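Diary › Flat and workshop › January

6 min read

30 January 2021

What a good day! I'm writing this with sore shoulders and a plate of toast balanced on the arm of the chair, and I want to get it all down before I fall asleep, as I always mean to do and hardly ever manage.

The desk is finally in. After all the measuring and re-measuring, and that awful evening in October when I thought the door frame would have to come off, it went up the stairs on its side with Thongchai at the bottom end and me at the top shouting "left, left, no, your left". He was so patient. We had to stop on the landing for a breather and Mrs Tetteh from number 9 came out and held the fire door with her foot while she finished her phone call — she never once lost her place in the conversation.

I love it. I love how white it is. The old one was so dark and so covered in ring marks that I could never find a pencil on it, and now I can see everything I own. I keep going back in to look at it.

Morning: getting the old things out

Up early, porridge, radio on. I took the drawers out of the old desk first and carried them down one at a time, which was slow but saved my back. The bottom drawer had all the Dultton catalogues in it, plus the instruction sheet for a lamp I gave away years ago, and a birthday card I never sent (sorry, Auntie). I kept one catalogue for the pictures of shelves. Everything else went in the recycling.

The Skekska shelf stays where it is for now. I know I said it was going, but I put my hand on it this morning and felt quite fond of it, so it has won itself another few months.

Thongchai came over before lunch with his drill and a bag of oranges. He ate 8 segments of the first one before he'd even got his coat off and told me they were the best he'd had all winter. They were very good! We had soup, then did the stairs.

Afternoon: the wall

With the old desk gone I could see the wall properly for the first time since I moved in, and it has had a life, that wall. I'd remembered it as plain green. It's a soft, pale, tealy sort of green, and it is scuffed from one side to the other, long faint streaks running along it and darker scratches on top. I rather like them. They look like the marks on an old school door.

The two white chips are another matter. One is a proper fleck, and the other is only a sliver, just up and to the left of it, but once I'd spotted them I couldn't look at anything else. I sat with my bottle of water on the desk and stared at them for far too long, planning.

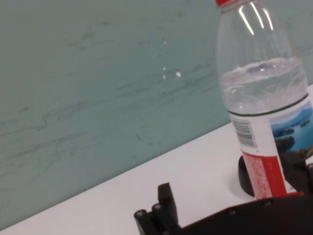
Evening: paint plans

So now I have a paint plan, and I am very excited about the paint plan. I spent an hour after tea going through the Iltora chart, which Thongchai's sister lent me when she did her hallway. It has hundreds of greens in it. I held it up against the wall by the window, then by the door, then under the lamp, and the answer was different each time. In daylight I'd have sworn it was 496. Under the lamp it was so plainly 1154 that I laughed out loud. I've written both on a scrap of paper and I'll look again in the morning with the curtains wide open.

The question is whether to touch in the two chips or do the whole wall. Thongchai says touch them in, it'll take five minutes with a small brush, and go and enjoy your desk. He's probably right. But a whole fresh wall behind that white top — I can picture it so clearly! I'd have to pull the desk out again, though, and I'm not asking anyone to lift anything for at least a week.

Other bits, so I don't forget:

Felt pads for the desk legs. The thick ones this time.

Give Mrs Tetteh some of the oranges, and the lemon cake if it comes out well.

Ask about borrowing the small brush. Filler too, if he has any left from his kitchen.

Find out what the funny bracket in the bottom drawer belongs to. I've put it in the blue tin with the spare keys.

I wrote two letters at the desk after he'd gone, proper ones with a pen, just to try it out. It doesn't wobble at all. The height is perfect for me, my elbows sit just right, and there's room to push the paper away and put a cup down without any shuffling about. I even did the gas bill and didn't mind.

Toast finished. Cake tomorrow, then the chart again by the window.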